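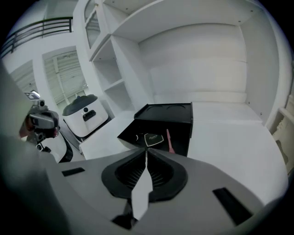
Small things go missing first, says the woman who keeps the shared workroom at Bereck in order. She has looked after it for four years, and most of her day goes on pens, labels and chargers. "People look after the big stuff," she told me. "It's the bits on the worktop that wander off." Her answer is boxes, like the black one on the pale counter, with its open front compartment and two shallow round recesses in the top. She likes a box that can be used from the front. "If you have to lift three things off to get at it, you won't bother."

The room serves two firms, Zamuson and Chan, and her stock list runs to 2,282 items. In October it stood at 2,691. The difference was mainly dried-up pens and leads that fitted nothing.

She is less strict about the table. A red marker can lie next to the box while people are working – she only minds if it is still there at six. Everything else goes back on the shelves behind. 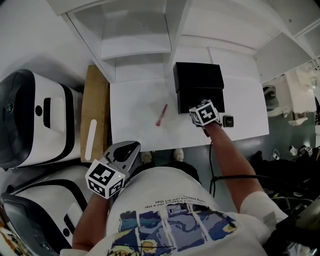
## What she would change

More shelving, she says, and fewer drawers. "A drawer is where you put something so you can buy another one." She has asked for a second unit like the one at the Brelstead site, and expects an answer by spring.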